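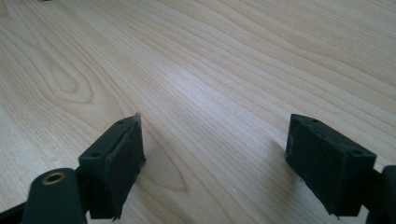

Mesden says start every demo with the jaws open over bare table, hold for two seconds, then go. I did that for 273 demos and my policy learned to hover beautifully for two seconds and then hover some more.

benchrat
How long were your recordings before the first real movement? If you have two seconds of nothing at the front of every file, nothing is what you're teaching it.

Mesden
I said hold for two seconds so the tracking settles. I did not say leave it in the training data. Trim it.

slowgripper
Fair, except the trimming part was in a different thread from last August, underneath an argument about screws.

Onyekachi Obi
It was a good argument about screws.

What task is this? If it's the spoon-into-cup one, 273 should be plenty on a single table. If it's folding anything, you have barely started and I'm sorry.

slowgripper
Spoon into cup. One spoon, two cups, same table every time. Pads are the printed ones with the rough face. I did all the demos by hand, no leader arm, mostly between 10 at night and whenever my wrist gave up.

teleop_or_bust
And there's your problem. Handheld demos are full of things your arm can't do. You have a wrist with opinions. Drive the arm remotely and every demo is at least something the robot has already managed once.

benchrat
I collected 100 by remote control with a Kirstead leader arm and it took me most of a weekend. They look like a man trying to sign a mortgage with an oven mitt on. The robot copied that faithfully, including the part where I missed the cup and went back.

teleop_or_bust
The going back is useful! That's recovery data. Mine picks up dropped spoons and I never planned for that.

benchrat
Mine drops the spoon so that it can pick it up.

Onyekachi Obi
Both of you are right and I wish you'd stop. Hand demos are quick, so you get variety. Remote ones are slow, so people do the same motion over and over and call it a dataset. I'd take 53 varied ones over 2000 identical ones, whichever way they were made.

teleop_or_bust
I'd take the 2000. You can always throw some out.

Onyekachi Obi
Has anyone in this forum ever thrown any out?

slowgripper
OK, trimmed the front of all of them and retrained overnight. It moves now. It goes down with great confidence and closes a thumb's width to the left of the spoon.

Mesden
Every time to the left, or just most of the time?

slowgripper
Every time. Both cups, any spoon angle.

Mesden
Then it's calibration and you can leave the data alone. Check the camera-to-fingertip offset on the handheld against the one on the arm. If you reprinted the fingers at any point, measure again.

slowgripper
I reprinted the fingers.

benchrat
Before or after the 273?

slowgripper
During.

Onyekachi Obi
Do you know which ones came before?

slowgripper
There's a folder called "new" and a folder called "new2".

teleop_or_bust
I have a spare leader arm, for what it's worth. Will post it for the cost of shipping.

slowgripper
Let me measure the offset first. If new2 turns out to be all one set of fingers I'll train on that alone and report back. Also going to move the table closer to the window, the top gets a shine on it and I'd like some demos with different light anyway.

Mesden
Do the offset first and leave the table where it is until you have. One thing at a time.

slowgripper
Table has been moved. Measuring now.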